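Fletska test kitchen — progress report to the Urnix fund
2022-02-17
Prepared by Tímea Győri

Dear Kaj,

We have soup! When I wrote to you in August the cookbook was a stack of stained index cards and a long argument over dumplings. Now the whole soup chapter is tested, the bread chapter is nearly there, and I can finally tell you what your grant has been feeding.

First the numbers, and then I promise to get to the food. We planned for 345 recipes across the whole book, and that is still the plan. The soup chapter has 19 of them, every one cooked at least twice, once by me and once by a home cook who had only the written page to go on. Those second cooks have been wonderful. They write in the margins, they swear at my spoon measures, and they caught a sour cherry soup that called for salt twice and sugar never (my fault, typed late at night).

The bread has been slower. Our rye loaf came out of the oven flat as a plate for most of the fall, and I blamed the flour, then the oven, then the weather. In the end I cut the water back a little and let the starter sit overnight before mixing, and up it went! The crust crackles when you press it and the middle stays soft for three days. The recipe now uses 800 grams of flour for two loaves, where the old card said 850 and gave you a dough like wet cement. We also tried it with caraway, with fennel seed and with nothing at all. Caraway stays.

Þorgeirsson, the dairy, has kept us in butter and skyr the whole time, and the skyr has crept into places I never planned. It makes a very good pancake. It also makes a cold cucumber soup that I would happily eat all summer, with plenty of dill and a spoonful of mustard stirred in at the end.
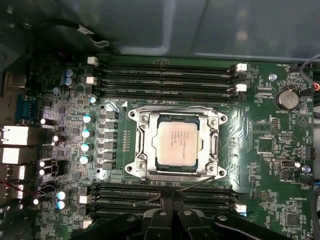
When will the bread chapter be ready for readers?

We expect to finish it this spring. Four recipes still need a second cook, and two of those are braided loaves where the written steps are hard to follow without someone standing next to you. I'm rewriting the braiding steps now, one strand at a time.

On spending, the grant has gone where we said it would: ingredients, kitchen rent at Gerarura, and small payments to the home cooks. Butter cost more than I budgeted for, even with the dairy's help, and I covered that by putting off the new stand mixer. The old one walks across the counter when the dough is stiff, but it gets there. I'd like to keep the mixer money where it is until the pastry chapter starts, if you agree.

One change to the plan. The fish chapter was going to come next, and I'd like to swap it with the chapter on dumplings and noodles. The same people who tested the soups are keen to carry on, and so many of those soups want a dumpling in them — my grandmother's semolina ones above all, which I have now made so often that I could do it asleep. Fish would move to early fall.

Still open from your last letter: yes, we'll give both cups and grams, and yes, the lamb soup stays in even though it takes all afternoon. I tried a faster version and it tasted of hot water and carrots.

The tested soup pages are in the packet with this report. Please cook one! The yellow pea soup on the first page is the easiest, and it's better the next day. If anything on the page trips you up, write it in the margin and send it back to me.

With thanks from all of us,
Tímea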